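The fit-out manager at Drukoter has a habit of answering a question about schedules with a story about doors. We had sat down to talk about the Hinojosa library, an old building that was given a new interior last year, and within minutes we were deep in hinges.

"You can have your ceilings up and your floors finished and everyone feeling very pleased," she told me, "and then the doors come in a shade too wide, and there goes your October." She laughed, although I gather it wasn't so funny then. The order was for 393 oak panels and 5 pairs of doors, all from the joinery shop at Groritier.
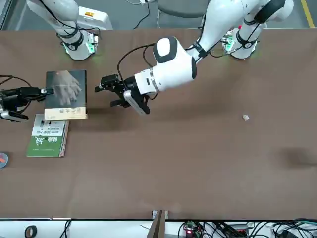 Groritier remembers it a little differently, and the shop's foreman told me over the phone that the openings had moved after his people measured them. "We cut what was on the drawing," he said, quite cheerfully, and added that he'd gladly work on another library.

Back at Drukoter, she didn't argue the point. The old walls leaned, she said, and every panel in the reading room had to be fitted to a wall that wasn't straight (she drew me the curve on the back of an envelope, and then drew it again, larger). 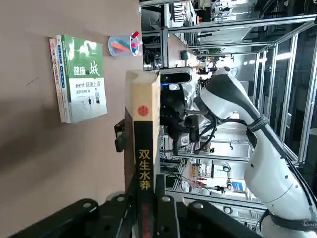
It was the reading room she most wanted to talk about. There is roughly 270 feet of shelving in there, fixed to a steel frame so that none of the weight sits on the original plaster. "I still go in and run my hand along it," she said. "I can't help it!"

Her next job is for Stotus, a 500-seat lecture hall, and she has already asked to see the doors.

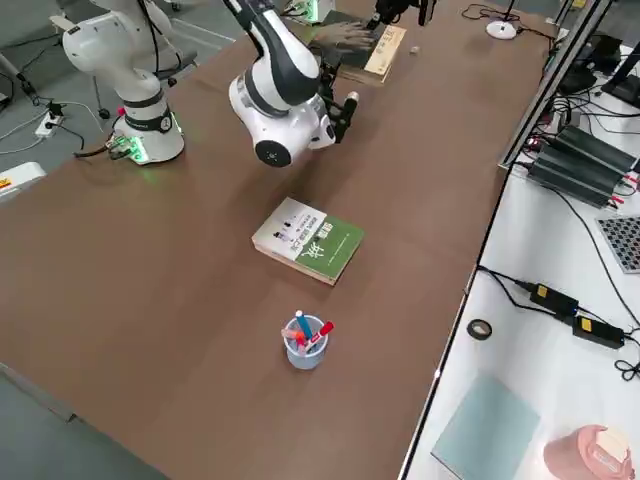
*Books on the tabletop, one of them green.*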